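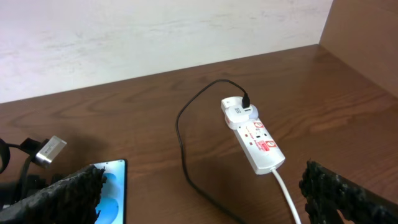
Someone near the door wanted to know, before I'd even got my pen out, whether we were going to talk about the bulbs this time or just put them off again like we did in August. So I put bulbs first. These are the notes of the Triltholm Green gardening group, written up by me as I'm secretary again (thank you, I think!).

Bulbs. We have 300 daffodils on order from Munard and they are coming in 4 sacks. I'd hoped for a few crocuses too but the money won't stretch. Most of us want them along the bank by the bus shelter, and I'm all for it - that bank looks miserable in spring. Agreed. Planting starts at 10 in the morning, bring your own trowel and a kneeler if you've got one.

Water butt. Still leaking at the tap. I said I'd have a go with some tape and was told, quite kindly, that I'd had a go last time. We'll buy a new tap, up to £19.

We use cookies to remember your settings. Accept all | Manage choices

Plant swap. Lots of chat about this one and I couldn't get it all down, sorry. Three tables outside if it's dry. Tambunan Nursery have offered us their leftover herbs, which is lovely of them, and I'm to ring and say yes please before they change their minds. No mint in open ground, whatever anyone tells you at the stall.

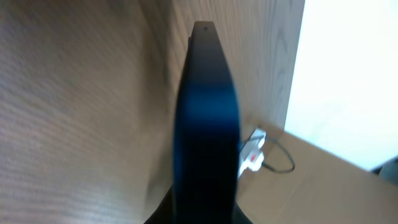 One of our newer members asked if the swap could take houseplants as well, as she has more spider plants than windowsills, and another voice said only if they'd been checked for fly first. I'm with both of them. Houseplants are in, on their own table, and please look under the leaves.

Kornora Lane bed. The roses have black spot again. I'd have the lot out and put in hardy geraniums, but I was outvoted, so we're picking up the fallen leaves and giving them one more summer. I've asked for that to be written down and, well, I'm the one writing it.

Any other business. The long-handled loppers are missing. If they're in your shed, just leave them in my porch.

Next meeting at 7.30, same place. I'll bring the biscuits.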